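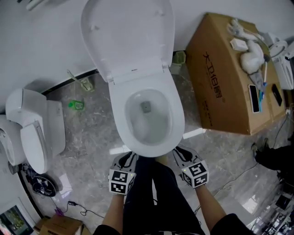
Automation on the Test Floor, Part 2: Where the Hours Went

12/03/2020

Part 1 covered the choice of cell for our fixture test floor at Plumico. This part covers the labor side, now that the first cell has run since October.

The job before automation was simple to describe. A technician stood over a toilet, lifted the lid and seat, checked the rim and bowl by hand, lowered everything and logged the result. For endurance samples the lid and seat were cycled up to 3,000 times. We had 4 technicians on this, rotating every hour, and wrists and lower backs were the usual complaints at shift change.

The Tindberg cell now does the cycling. It opens and closes the seat at a fixed rate and records hinge torque on each stroke. It does not get bored at stroke 900, and our old logs show that people did: the gaps between entries got longer toward the end of every run.

Inspection by hand has stayed. Gloved fingers along the front rim still find glaze faults that our vision software passes. White ceramic under ceiling lights produces glare, and a polished floor adds more of it from below. We tried Funis, the vendor's inspection package, on 76 units with known faults. It missed 12, mostly on the underside of the rim. A technician missed one.

The job content has changed in three ways so far.

Setup takes more of the day. Clamping a sample and teaching the stroke limits is slower than just starting to lift a lid.

Hand motion is now data. Cube markers on the back of each wrist give position and orientation while the technician works at the rim, and we use the tracks to plan the reach of the second cell. Two people asked whether the tracks would be used to rate their speed. The answer was no, and it is now in the written procedure under retention.

Pay grades have not moved. Teaching a cell is classed as machine operation, one step below what I think it should be. I have raised this and have no reply yet.

Headcount is the same. The freed hours went into the Hà line, whose hinge samples had been waiting since summer.

Part 3 will cover torque sensor drift and the recalibration schedule.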